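Ordenar una encimera pequeña: cajones, escurreplatos y lo que se queda a la vista

Una encimera corta se llena sola. Llega el hervidor, luego la tabla, luego el horno de sobremesa, y al cabo de unas semanas no queda sitio para cortar una cebolla. Los consejos siguientes sirven para cocinas de alquiler, rincones de oficina y cualquier mesa que haga de cocina.

Empezar por el cajón

Conviene vaciar el cajón del todo antes de decidir qué vuelve dentro. Se saca hasta el tope, se pasa un paño apenas húmedo por la madera y se deja abierto hasta que se seque. Es buen momento para mirar las guías: si el cajón se atasca, suele bastar con quitar las migas del carril con un pincel viejo.

Después se guarda una sola familia de cosas por cajón. Las infusiones funcionan bien en un cajón de madera poco profundo, lejos del vapor y de la luz. Las cajas pequeñas se ponen de canto, con el nombre hacia delante. 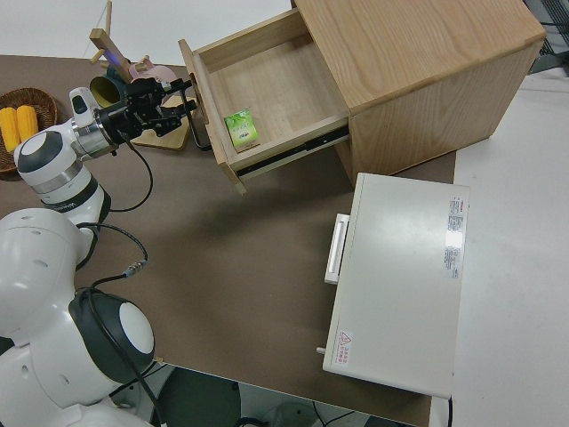 Cajón abierto con una cajita verde dentro; a la izquierda, la cesta del maíz y el hervidor rosa sobre la tabla.

La tabla de cortar puede hacer de bandeja para el hervidor y la taza. Cuando se necesita la superficie, se levanta todo de una vez. No hay que colocar encima un hervidor recién apagado si la base quema, porque la madera acaba marcada.

Platos de pie

Los platos apilados en mojado tardan mucho en secarse y dejan cerco. De pie, en un escurreplatos de listones, se secan por las dos caras y ocupan muy poco fondo. Tres o cuatro platos son suficientes para el uso diario; el resto de la vajilla va al armario.

Si el escurreplatos es de madera natural, hay que darle la vuelta de vez en cuando y frotar las ranuras con un cepillo de dientes y bicarbonato. Una vez al año, en diciembre por ejemplo, se le da aceite mineral apto para uso alimentario y se deja una noche sin usar.

El maíz, las cebollas y los ajos aguantan mejor en mimbre que en plástico. Una cesta baja y redonda deja ver lo que hay y evita que algo se quede olvidado en el fondo. Las mazorcas frescas, eso sí, se comen pronto o van a la nevera con sus hojas.
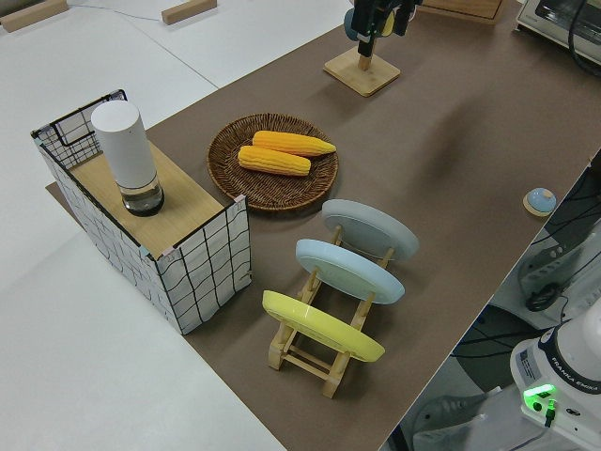 El mismo criterio vale para los botes altos y los dispensadores: juntos en una esquina, sobre un soporte que los levante un poco, y así se limpia por debajo sin mover media cocina. Un tapete grande delimita la zona. Lo que no cabe en él, no se queda fuera.

El horno de sobremesa

Va contra la pared, respetando la separación que indique el manual. La parte de arriba no es una balda. Paños, bolsas y cestas forradas de tela se dejan a un lado, y la puerta debe poder abrirse entera sin tropezar con el tirador del cajón de al lado.

Antes de comprar un mueble auxiliar hay que medir con el cajón abierto. El nuestro mide 644 mm de fondo con el cajón fuera, y cerrado parecía mucho más pequeño. 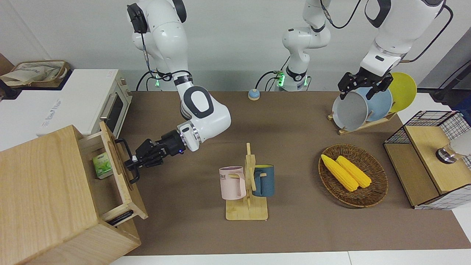 Hwa-young Ki escribe que ella guarda el té en el cajón de arriba desde hace años y que el único problema son las especias: «Si metes el comino en el mismo cajón, el té verde sabe a comino en dos semanas». Recomienda latas con tapa a presión para todo lo que huela y dejar las cajas de cartón para las bolsitas envueltas una a una.

También pregunta por los tiradores negros de metal. Se limpian con agua jabonosa y se secan enseguida; el vinagre puede estropear el acabado. Si el tirador baila, se aprieta desde dentro con el cajón vacío.

Última actualización: diciembre

Artículos relacionados
Cómo quitar el olor a humedad de un armario bajo
Cestas de mimbre: lavado y secado
Cal en el hervidor: cuánto vinagre y cuánto tiempo
Tablas de cortar que se han combado
Qué guardar en el cajón de los cubiertos y qué no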